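# Robot Open Day at Jeltdale: Your Questions, My Answers

Hi all! I run the front desk side of the open day, so most of the emails land with me. I've pulled the ones I get over and over onto one page. If yours isn't covered, write to me and I'll add it (I really will, this page started out with four questions).

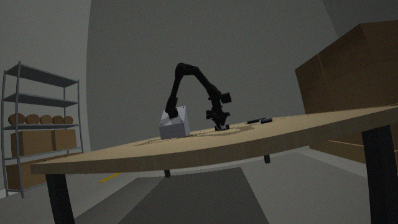

## What am I going to see?

Two things. The first is the simulator, which is a computer model of a workroom with a black robot arm mounted on a table, a couple of small cylinders to work with, and shelves and cardboard boxes in the background. It runs on the big screen by the entrance and you can watch the arm being driven around in there all day long. The second is the real arm in the back hall, behind a low fence, doing pick-and-place jobs on a bench.

People tend to rush past the screen to get to the real one. Please don't! The screen is where you get to have a go yourself.

## So I can drive the robot?

In the simulator, yes. You sit down, you get a controller with two sticks, and you move the arm over the table and try to pick up a cylinder. Everybody gets one turn of 15 minutes, and if the line is short you can hop back in. The real arm is driven by our own people only. I ask every year if we can change that and every year the answer is no.

## Is it hard?

The first few minutes are, for most people. You're looking at a flat screen, so judging how far away the gripper is takes practice. My own first try, I put both fingers straight down on the tabletop well to the left of the thing I wanted, and then did it again. Go slowly, get the gripper over the cylinder first, and only then come down. Kids who play a lot of video games are usually better at it than I am, and they're not shy about saying so.

## Can I break anything?

Nope! It's a simulation. If you knock a cylinder off the table, press the reset button and it all goes back where it was.

## Why bother with a simulator when you have a real arm?

I asked Bogumił Wróbel this when I started, because I honestly thought it was just for visitors. He looks after all the software here. His short version: they can try out a new motion in there forty different ways before lunch, and if the arm swings into the table it costs us nothing. Once a motion looks good on screen, they move it over to the real arm at low speed with someone standing at the stop button. It doesn't always carry over perfectly. Things slip in real life that don't slip on screen, and he can talk about friction for a very long time if you let him. (Do let him, he's great.)

## What's with the shelves and boxes on the screen? Do they do anything?

You won't be using them in your turn. The visitor exercise is all on the tabletop, with the two small cylinders to the right of the gripper. I've had several kids ask if they can go and raid the shelves. Sorry, the base is fixed to the table and it's staying there.

## When are the demonstrations of the real arm?

On the hour, starting at 10 a.m., with the last one at 3 p.m. Each one runs 22 minutes, followed by questions. The noon one is the busiest by far. If you don't like crowds, come at 10 or hold out for 3.

## Do I need a ticket?

Yes, and it's free. We have 295 tickets for the day, and they're released on the Wednesday before. Last year we ran out by the evening, so set yourself a reminder. If you've booked and can't make it, please cancel, as we keep a waiting list and I would love to give your spot to somebody.

## Can I bring my kids?

Please do. Under 12s need an adult with them the whole time. There's no minimum age for the simulator, but the chair is a regular office chair and really little ones do better on somebody's lap. Strollers are fine in the entrance area and need to stay outside the back hall.

## Is it loud?

Less than you'd think. The arm mostly hums. The gripper clicks when it closes, and there's a beep before each run that makes everyone jump the first time. The loudest thing in the building is the coffee machine.

## How do I get there?

We're at the Jeltdale building in Biltstead, behind the Dornero warehouse. Bus 766 stops right at the gate. If you're driving, follow the signs for Baumgartner and turn in just before their loading dock. Don't park in their lot, they do tow! Ours is the gravel one on the left.

## Is the building accessible?

The entrance and both halls are on one level, and the restroom next to the front desk has grab bars and room to turn. The simulator desk goes up and down. If the two-stick controller doesn't work for your hands, we also have a keyboard setup, so just tell whoever is at the desk.

## Can I take pictures?

Sure, of anything on the big screen and anything on our side of the fence. No flash during the real arm demo, please. It bothers the vision system and then we all stand around waiting.

## Can I bring a school group?

Not on the open day itself, it gets too packed. Groups come in January, when it's quiet, and everyone gets a proper long turn at the controls. Email me with your group size and the age of your students and I'll send you the dates that are left.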